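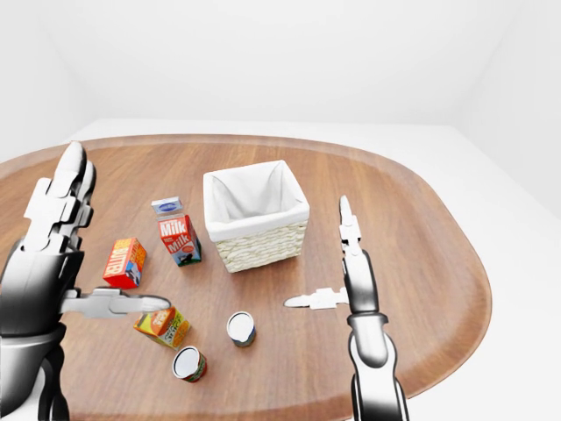 Norbert Mészáros still thinks we should keep people on mixed baskets and give the arms the single-line orders. His note came in before I had the morning runs written up, so it goes first.

September, bench 2, Livora grocery packing. 25 runs in simulation on the Reltix build before lunch. Cans are fine. Cartons need a slower close. Treltel want the packing shift cut from 4 people to 2 once this goes live. I have told them the other two will be needed on checking and restocking, and that the rota should say so before anyone is asked to train.
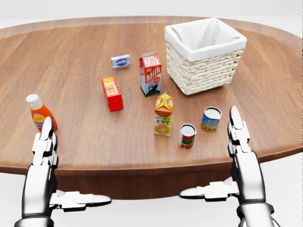 Item set for packing, basket at back right.

Print this page | E-mail this entry

Spoke to the Borbély packers at 14:00. They mostly asked who gets called when an arm stops, and whether that counts as their break. No answer yet. They also pack heavy things first without thinking about it, and our order list doesn't. With the basket still empty and the milk standing to its left, I'd have the milk go in before the butter, as they would. Will change the list and rerun from 1343.

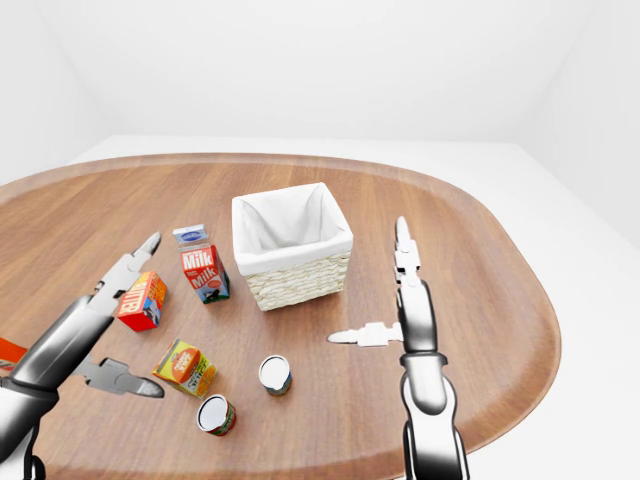 Comments (2) | Shares (4)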